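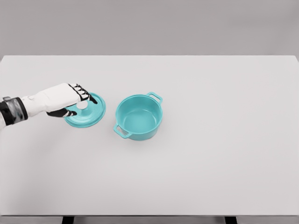 Eyvindur Kragh wrote:
Going to say it again so it's in one place: if your writeup gives a success rate, it has to say what counted as success. "Lid on pot" is a wish. Seated within 6 mm of center, hand clear, nothing moving when the episode ends. That's a rule.

muvinon_mike
6 mm is tight for a lid with a rim that mostly finds its own way home. I'd rather have a plain geometric check (is it down, is it level) and skip the ruler.

prandside
Fine until you meet the lid that is down, level, and resting on a handle. I had a policy that loved doing this. Scored beautifully.

Eyvindur Kragh wrote:
Thank you. The ruler stays.

tenonsaw
Can we also settle episode counts? The pinned post says 200. Last week's Rideck entry reports 201, and I'd love to know who the extra one was.

leckie_fan
That was me. Off-by-one in the loop. I left it in because the guidelines say don't drop episodes after the fact, and I am a law-abiding person.

tenonsaw
Respect. Please fix the loop.

muvinon_mike
Separate gripe — seeds. Half the entries randomize the pot and leave the lid in the same spot every time. You can memorize that. My toaster could memorize that.

prandside
Disagree a little. Fixed lid is OK as a first stage if you say so in the title. Hiding it in a footnote is where I get grumpy.

muvinon_mike
It was in a footnote, in May, in a file called misc.

Eyvindur Kragh wrote:
Draft wording for the pinned post, dated 27 September 2020 so we can argue about the right version:
1. State the success check, with tolerances.
2. 200 episodes, fixed seeds, list posted.
3. Randomize both objects, or put "fixed" in the title.
4. Report fingertip contact force at the grasp. If you clamp a lid at 18 N in sim, say it out loud.
5. Timeouts are failures.

leckie_fan
Five is harsh. Mine are often just slow.

Eyvindur Kragh wrote:
So is the bus, and I still write down that I missed it.

tenonsaw
+1 on all except four. My contact forces are garbage at that timestep and I'd be reporting noise to two decimals.

prandside
Then report the timestep too. I'll add it as 4b unless someone yells by tonight.

muvinon_mike
Yelling, but only about the 6 mm.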